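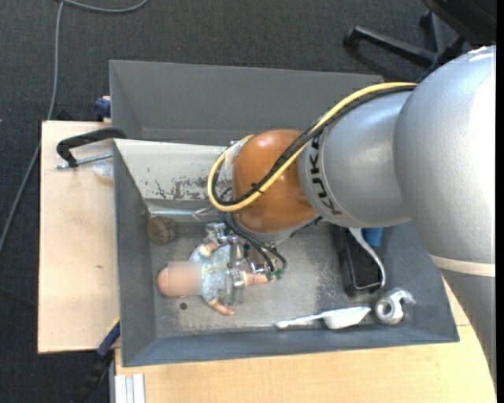
bukport_mama
I still say wash the cloth body by hand, in a sink of cool water with a little dish soap, and don't let anyone talk you into the machine. I put one of my daughter's Minis through on delicate and the stuffing went into lumps I never did get out, poor thing.

3 min read

hemstitch39
Oh, I have to disagree, and I say it with love! I've run dolls through the machine for years, always in a tied pillowcase with a couple of towels, and the only one that came out badly was an old Barance with a glued wig. The seams matter more than the washer does, so go over the neck and shoulders first and put in a few stitches where the thread looks tired.

quiltedpear
Could I ask about vinyl faces while you're both here? Mine came from a church sale in May and has a ballpoint line across one cheek. I've tried baking soda and it only went a bit paler.

bukport_mama
Acne cream, dear, the benzoyl peroxide kind – dab it on the ink only, set her in a sunny window, wipe it off in the evening and do it again the next day. Mine took 4 days. Keep it off the painted eyebrows, please!

hemstitch39
Here we do agree, though I'd go slower, as too much sun can leave a pale patch. And pillowcase or no pillowcase, I'd sponge anything with a voice box.

quiltedpear
Thank you both. Hers is all cloth, so I'll do the sink tonight and start on the cheek once she's dry.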